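Archive: comics-indexing list
Reading time: 3 minutes

Subject: Re: Tretness dailies, numbering after the page change
Date: 2022-09-13

> I have been going through the Tretness strips from the Irnport
> run and the numbers stop matching the printed dates once the
> paper moved the comics to the back page. Is the syndicate number
> in the gutter to be trusted, or should I index by date of
> publication? I have up to 200 strips where the two disagree.
> Also, does a strip that was run twice get one entry or two?

Use the syndicate number as the main key and put the printed date in the second field. The number was lettered on the original art before it went out to papers, so it follows the order in which the strips were drawn. The date only tells you when one paper found room for it.

The Irnport paper dropped the strip for nine days in September when it changed its layout. It then ran the missed strips two at a time on the back page until it had caught up. Your list should show the gap, then a stretch with two numbers against each date, then normal running. If it shows anything else, send me the numbers and I will check them against the Mfinanga proofs.

A repeat gets one entry with two dates. The exception is where the dialogue was relettered. The editors did this with several of the lodging house strips, where the rent goes up between the first printing and the second. Those need separate entries, with the letter R after the number on the later one. Compare the last panel first, as most of the changes are there.
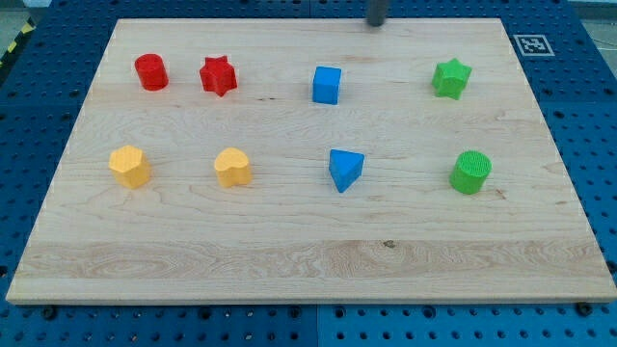
Natália Carvalho

On continuity: I would not use the plot to settle the order. The landlady's brother is at sea in strip 900 and is back behind the shop counter in the next one, with no mention of the voyage. Readers have taken this as proof that strips are missing. The proofs run straight through. The writer dropped the story and picked it up again much later, after the wedding, by which time the brother had a different first name.

The same goes for the art. The heavier line in the later strips is sometimes put down to a second artist, but it comes and goes within a single week in the proofs. I have left the artist field as it stands and would ask others to do the same until there is a signed sheet.

For those using the Flisteo template, the number field takes four digits. Pad the early strips with zeros or they will sort wrongly. The full index now stands at 3,000 entries, and the merge fails if even one of them has a trailing space. Please save as plain text before sending.

I still need clear scans of the Saturday-size strips with the extra title panel. Cropped copies are no use for this, as the syndicate number is in the part that gets trimmed.

N.C.

Comments

gutterline: The zeros fixed my sort order. Should the R go before or after a space?

Natália Carvalho: No space. 0412R.

pmh: My copy of the shop counter strip has the number scratched out and another written in by hand. Will scan it at full size.

oldpanels: I still think the brother was meant to drown.

Contact the list owner | © Comics-indexing list and contributors | Back to top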